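When I first called Ravindra Mathur, he told me he had exactly 20 minutes before the club logged on and that I was welcome to eat them all up. We talked for over 70. He kept saying "one more thing" and I kept letting him, so this is going to be a long one. Get a snack!

Ravindra runs the Flemum robotics club, which used to meet in a classroom with a sink that dripped and now meets wherever everybody's laptop happens to be. The students are in high school, mostly juniors and seniors. Back in February they were building a real arm out of a kit, and they'd gotten as far as the shoulder. Then the building closed with the shoulder inside it.

"It's still on the shelf," he told me. "I think about it more than I should."

So they moved the whole project into simulation. The task stayed pretty much the same as the one on the old whiteboard — get a robot arm to open a drawer without a person touching any controls. The team calls the project Shemweta (I asked what it means and got three different answers, all of them long). The competition they're aiming for is called Fanex, and it went online this year too, which Ravindra says saved them. Teams send in their code, the organizers run it on cabinets the students haven't seen before, and you get a score back.

I wanted to know why a drawer. I'd been picturing robots that dance, or at least ones that throw something.

"Everyone asks that," said Ankit Grewal, who wrote most of the grasping code and joined our call from what I'm pretty sure was his kitchen. "Go open a drawer with your eyes shut and one hand. You'll tug it a little sideways and it'll stick, and your wrist just fixes it, and you don't even notice. We had to write the noticing."

The sideways thing came up over and over. If the arm pulls along a line that's even a little different from the line the drawer wants to travel, it jams. In the simulator it jams too, and sometimes it does worse. Ankit described one early run where the cabinet shot straight up and left. "Like, left the room," he said. "We never found it. The coordinates were ridiculous." He still has the log file saved under the name goodbye.

I asked how they fixed it, and he talked for a good long while about contact settings and time steps, and I nodded in what I hope was the right places. The short version, as far as I followed it, is that they stopped telling the arm exactly where to be and let it give a little. It picks a direction, pulls gently, checks which way the drawer has moved and corrects. Pull, check, correct. Macarena Segura, who handles the planning side, says that change took them a weekend to write and most of a month to trust.

Macarena is the one who shared her screen and took me through the runs. She's quick, she types while she talks, and she apologized twice for her dog. The fingers have to close on the top edge of the drawer front, she explained, and there's a lot of arm above them that needs somewhere to be.

"The fingers are the easy part to think about," she said. "Then you remember there's an elbow."

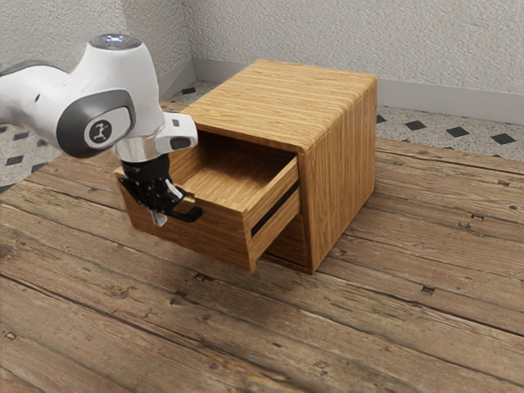 Sunita Mathur thought all of us were making too much of the grip. Her view, which she gave at some speed, was that the approach is where runs are lost, and that a team could have the best fingers at Fanex and still bang the hand into the cabinet on the way down. She'd had that argument with Ankit already, she said, and she'd won it, and he could tell me otherwise if he wanted to.

He didn't want to. He did say that the approach code was hers, so of course she'd say that.

I liked how they argued. There was a lot of interrupting and then somebody would laugh, and a new line would show up in the shared notes. Those notes are a wild document, by the way. One entry just says "NO" with a run number after it. Run 2,593, if you're curious. Macarena wouldn't tell me what happened there, and Ankit put his hand over his face.

The software they run everything through is Flovusov, and none of them had touched it before the move online. Ravindra admits he was learning it the night before each meeting. "They passed me in 2 weeks," he said. "Ankit was sending me tips. Very polite tips."

I asked the three of them whether they missed the real thing, the kit and the screws and all that. Macarena said yes right away. She'd liked soldering, and she'd liked that when something was wrong you could hear it. Sunita was less sure. In simulation she can try an idea before dinner and throw it out after, and nothing gets bent. Ankit missed the vending machine.

There's one worry they all share, and it's what happens when the code meets that arm on the shelf. A simulated drawer slides however you set it up to slide. Real ones have grit in them, and swollen wood, and a sock caught at the back. They've started changing the friction at random between runs so the arm doesn't get too comfortable, and the success rate dropped like a rock when they did. It's been creeping back up since.

"I was happy when it dropped," Ravindra said. "The kids weren't! But I was. Before that I didn't believe our numbers."

Before we hung up I had Shakuntala Prajapati on for a few minutes too. She graduated from the club a while back and now checks their code on weekends, mostly by leaving comments that say "why?" She thinks the team's real problem is naming things. There are apparently several functions called pull, and one called pull_real, and the one they use is neither of those.

"I've asked them to fix it," she said.

Macarena says it's on the list. The Fanex entry is due at the end of the summer, and next they're going to try the same code on a cabinet with two drawers, where the arm has to open the bottom one and leave the top one alone. Ankit has already made a folder for the logs.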